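Section 4. Oiling wooden bowls and boards

The Plovberg tin says one coat will do. We have our doubts, and so will you after a month of soup.

1. Wash the piece by hand in warm water and towel it off. Stand it on its rim overnight.

2. Rub lightly with fine paper, along the grain. The Collado kit includes a 4,000 grit sheet, which feels lovely and does very little. Use the coarser one.

3. Wipe on a thin coat of oil with a cotton rag. Leave it for 27 minutes if you believe the label – we just wait until the colour stops changing.

4. Buff off whatever is left. Repeat the next day.

Note: "Food safe" on a tin can mean safe once cured. Check how long curing takes before you serve anything.

CAUTION: Oily rags can heat up and catch fire on their own. Lay them flat outdoors to dry. Never ball them up in a bin.

5. Wait 16 hours between coats. Sticky wood means too much oil, whatever the shop tells you.

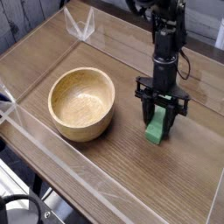 Fig. 4 – Round wooden bowl with deep, curved walls. Oil the inside first.

6. Skip the dishwasher, including the so-called gentle cycle. For dry or fuzzy patches, go back to step 2.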